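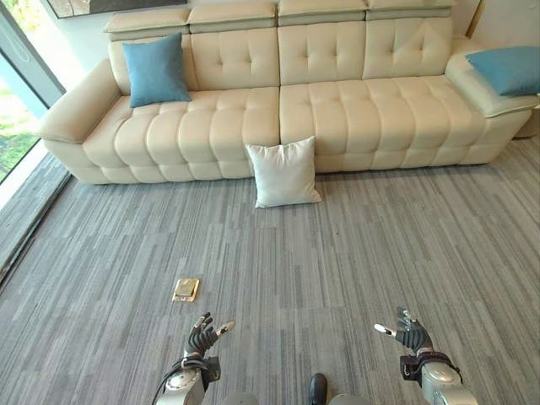 Issue 4 | Home Machines

# Renting a pair of hands: the Haslinger house service

Haslinger doesn't sell its two-armed household robot to private buyers. It rents it by the visit, and since July the visits have been open to anyone living in the Drornmont area. A half-day costs $300. A full week, with the machine left at the house overnight, costs $800. We took the half-day.

The booking form asks more than you might expect. It wants to know what your floors are made of, whether there are steps between rooms, and what you would like picked up, moved or put back. Cushions, towels, shoes and empty laundry bags are on the approved list. Glass, pets and anything hot are not. A living room with a cushion on the carpet in front of the sofa is close to the standard job, and it is the one the company suggests for a first visit.

Soft things are harder than they look. A box has edges that a hand can close on. A cushion gives way, and the fingers have to keep closing until there is enough stuffing between them to lift. Haslinger's hands have jointed fingers, and the control software, Numetti, lets the operator set how firmly they close. There are four settings. We stayed on the second for most of the morning and went up one for a heavy bath towel.

Setup took longer than the brochure says. The operator walks the robot through each room it will use and marks the places it should keep away from. Floor outlets, door tracks and the gap beside a window all go on the map. You can do this yourself on a tablet if you take the week rental, and the menus are clear enough, though the text is small and there is no way to enlarge it.

Speed is the weak point. The robot stops before each reach, and it stops again before it lets go. Tidying one sitting room used up a good part of our visit. Anyone in decent health would do the same work in a few minutes. Haslinger says plainly that the service is meant for people who can't bend or lift easily, and the price should be judged with that in mind. Even so, $300 is a lot for a morning of cushions and towels.

We had fewer complaints about the wrist cameras. They give the operator a close view of whatever is near the hand, and that can include you. Knitwear, sleeves and faces all come through if you stand close enough. The picture goes soft at short range, so it is a poor tool for reading a label. You can ask for recordings to be deleted at the end of the visit, but you do have to ask. We would like to see that box ticked by default.

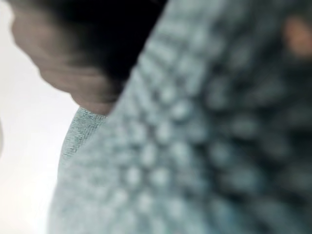
Lavport, a rental agency that books the service for its tenants, told us that the camera question comes up on nearly every call, that most people are satisfied once they hear about deletion, and that the ones who cancel usually do so over the price.

The week rental makes more sense on paper. It works out far cheaper per hour, and the room map only has to be made once. You will need a clear spot near an outlet for charging and a doorway wide enough for the base. Delivery and collection are included within Drornmont. Outside it, ask for a quote before you book.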